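Looking After Wooden Boards and Worktops

Posted Wednesday, May 6, 2020

Most wooden boards that get thrown out could have been kept going with an hour of work and a little oil.

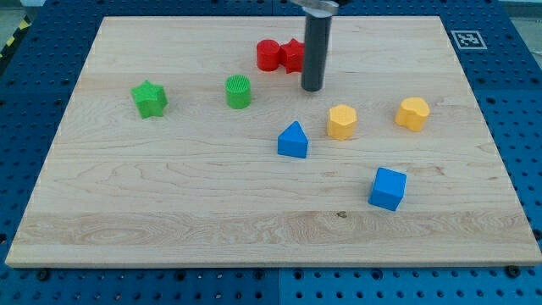
The two things that ruin wood in a kitchen are standing water and uneven drying. Everything else, including knife marks, onion smell and beet stains, can be sanded or scrubbed away. So most of what follows is about water.

Daily washing

Wash both faces, even if you only used one. A board that gets wet on one side swells on that side and starts to cup. Use hot water, a drop of dish soap and a stiff brush, and work with the grain. Rinse quickly and wipe with a dry towel.

Stand it on edge to dry. Leaning it flat against a tiled wall doesn't count, as no air reaches the back. An old plate rack works fine, or two short lengths of dowel set into a scrap of lumber.

Never put it in the dishwasher. I have glued up three boards for neighbors in Codham after a single cycle each, and one of them split again along a different joint.

Smells and stains

Coarse salt and half a lemon take care of onion and garlic. Scatter the salt, scrub with the cut side of the lemon, leave it five minutes and rinse. If the smell is still there, make a paste of baking soda and water and repeat. Fish may need both.

For beet, berry and turmeric stains, try the salt first. If a pink shadow is left, set the board outside on a sunny day for an hour and turn it halfway through. Don't forget it out there. Strong sun on a damp board will crack it.

Black marks around metal are a different matter. They come from iron reacting with the wood, usually where a wet can or a cast iron pan has been left standing. Oxalic acid crystals will lift them. Wear gloves, mix only what you need, follow the directions on the package and rinse several times. I don't use it on surfaces that touch food, so on a cutting board I sand instead.

Sanding

Let the board dry for two full days before you start. Damp wood clogs the paper and tears up into fuzz.

Start with 80 grit if there are deep knife marks, or 120 if the surface is only rough. Go on to 180 and then 220. Sand with the grain the whole way and keep the block flat. It's tempting to lean on one bad spot, but that leaves a dip, and dips hold water.

After the 120, wipe the wood with a damp cloth and let it dry. The grain will stand up and feel like a cat's tongue. The next grit takes that off, and it won't come up nearly as much the first time you wash the board. Most people skip this step and then wonder why a smooth board went rough in a day.

Ease the edges with a few strokes of 180. A sharp edge chips and dents more easily than a rounded one, and it's less pleasant to pick up.

Knots need a little care. The wood around them changes direction, so a scraper or plane will tear it. Stay with paper there and use light pressure. A small tight knot is nothing to worry about. If it's loose, run thin wood glue around it, wipe off the extra and leave it overnight.

Oiling

Use food-grade mineral oil from the drugstore. It's cheap and doesn't go rancid. Olive oil and vegetable oil do, and you will smell it by the second month. Walnut oil is good but should be kept away from anyone with a nut allergy.

Warm the bottle in a bowl of hot water. Pour a small puddle on the wood and spread it with a folded cotton rag, covering both faces, all the edges and especially the end grain. Leave it overnight and wipe off whatever hasn't soaked in. For a new or freshly sanded board, do this three or four times in the first week. After that, once a month is plenty — or whenever water stops beading.

For a longer-lasting finish, melt one part beeswax into four parts mineral oil in a jar standing in hot water. It sets to a soft paste that you rub in and buff off. I buy wax in blocks from the hardware store in Betbridge, and one block lasts me a couple of years.

Flattening a warped board

A board that has only just cupped can often be brought back. Dampen the hollow side lightly, lay that side down on a towel, put some heavy books on top and leave it overnight. Check it in the morning. If it has moved, stand it on edge and let it dry slowly, away from the radiator.

If it has been cupped for years, plan on planing it or living with it. Four stick-on rubber feet will stop the rocking.

Closing a split

Hairline cracks at the end can be left alone if you keep them oiled. Anything you can slide a business card into should be glued. Work waterproof wood glue into the crack with the card, clamp across it with scraps under the jaws and scrape off the squeeze-out once it turns rubbery. Give it 24 hours. Glue won't stick to oily wood, so repair first and oil afterward.

Storing boards you don't use often

Keep them upright in a cabinet that isn't next to the oven or above the dishwasher. Put a strip of cork or felt between them. Don't wrap them in plastic, which traps damp and grows mildew. I go through mine every March, when the heating has been on all winter and the wood is at its driest, and give each one a coat.

Oily rags

Rags used with mineral oil are safe to wash. Rags used with linseed, tung or Danish oil can heat up and catch fire if left in a heap. Spread them flat outdoors, away from anything that burns, until they're stiff, or drop them into a lidded metal can full of water and ask your local waste service how to get rid of them.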